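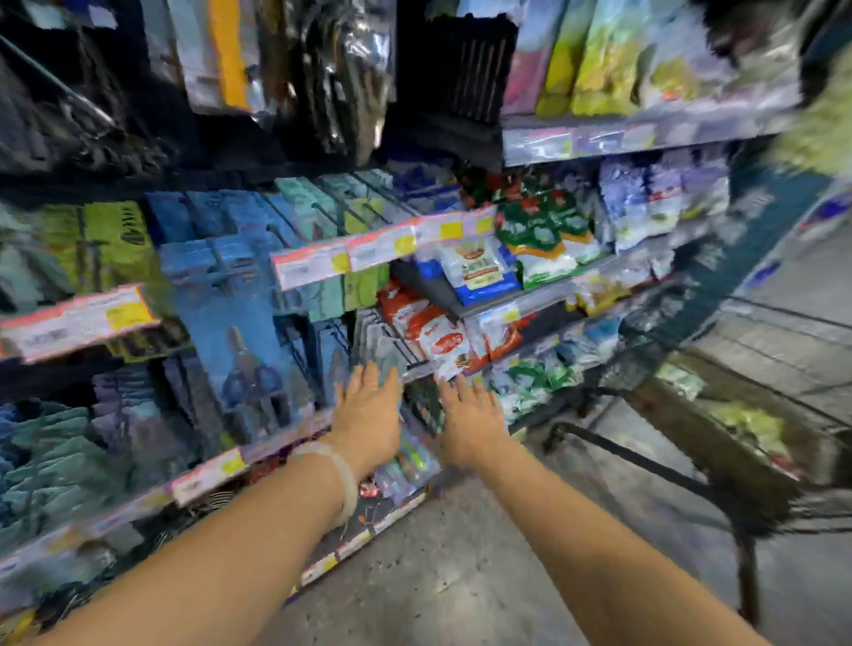

Chapter 9
Stocking and Facing Store Shelves

A shopper gives most shelves a few seconds. In that time the goods have to be found, read and reached. This chapter covers the daily work that makes this possible: filling gaps, pulling stock forward (called facing), and matching each item to its price label.

We follow two stores through the chapter. Udside is a small household goods shop with 827 items on its list. Sadari is a larger store with over 40 bays, restocked each morning before opening.

Small goods are sold in two main ways. Bags and boxes stand on flat shelves. Light items in card-backed packs hang from hooks, with the newest stock placed at the back. Hanging packs save space, but they are easily put back on the wrong hook, and the label then no longer matches the item.
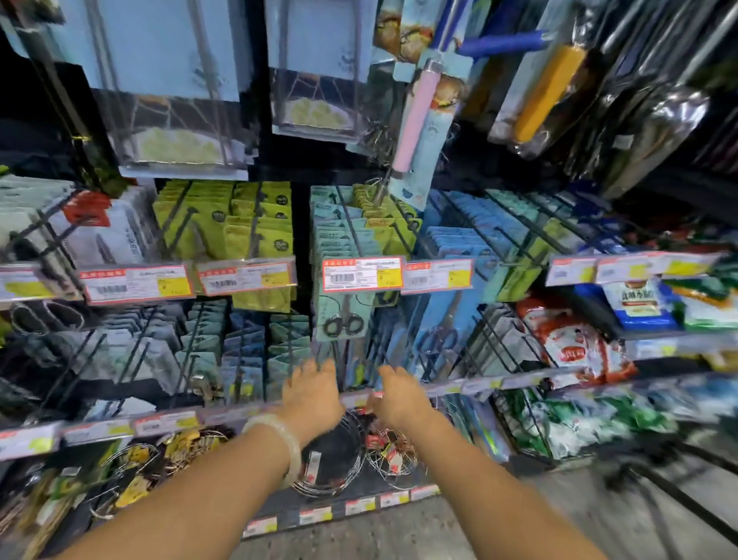 Figure 9.1 Hanging packs, including scissors, with price labels along the shelf edge.

Key terms: facing, hook display, shelf edge, stock rotation

Before you read: Think of a store you know well. Which goods hang there, and which stand on a shelf?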